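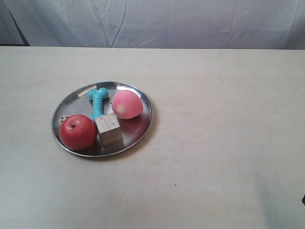 **How often must the second floor be checked?**
Every month from May on, and again after any building work, even when the work was small.

# Fire and electrical check, Henddale building, second floor

Checked by: Lena Stępień
Date: September 25, 2024
Copy to: Aniela Zalewska

## Doors and ways out

- [x] Stairwell door closes by itself from fully open
- [x] Exit signs lit on both sides of the corridor
- [ ] Corridor free along its whole length
- [x] Window at the stair landing opens by hand

Comment: Two boxes from Mistetti stood beside the stairwell door again. I moved them to the storeroom, but this is the same remark I made last time. The corridor box stays open until I pass one full check without finding anything there.

Comment: The door closer is slower than in May. It still closes the door into the latch, so I marked it as passed. Please let Lappalainen look at it when they come for the alarm.

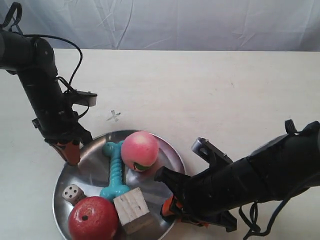 **Who may reset the alarm panel after a test?**
Only the person who signed the log for this test, and the reset must be written on the same line.

## Alarm and extinguishers

- [x] Call point by the elevator tested, bell heard in all rooms
- [x] Extinguisher 746 on its hook, pin and seal in place
- [ ] Extinguisher in the kitchen corner: service label readable
- [x] Smoke detectors free of dust and tape

Comment: The kitchen label has lost its ink and I could not read the month of the last service. The needle is in the green part. I ask for a new label, and for the service paper to be found – without it I cannot mark this line.

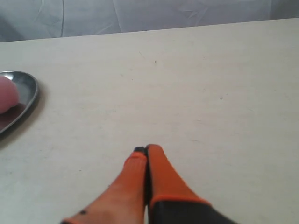
*White table in front of the gray backdrop, oval steel tray at the left.*

## Electrical

- [x] No damaged plugs found
- [x] Distribution board closed, 70 cm free in front of it
- [ ] Extension cords not connected one into another
- [x] Test button on the residual current device works

Comment: In the copy room one extension cord was feeding a second one, with a kettle at the end. I unplugged the kettle and left a note on it. The Nekeo heater has its own wall outlet now, so this older remark can be closed.

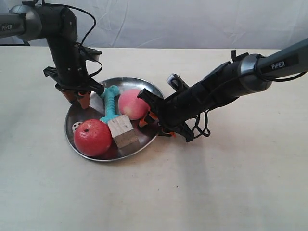

The kettle should also get a wall outlet, or it should go back to the kitchen. I prefer the kitchen, where the counter is tiled and there is a free outlet.

## Still to do

- New service label, kitchen extinguisher (Aniela)
- Door closer, stairwell (Lappalainen)
- Boxes out of the corridor for good (Mistetti)
- Bulb in the storeroom, 12 W, same fitting as before (Lena)

Please write your initials beside your line when it is finished, and leave the sheet in the folder by the panel.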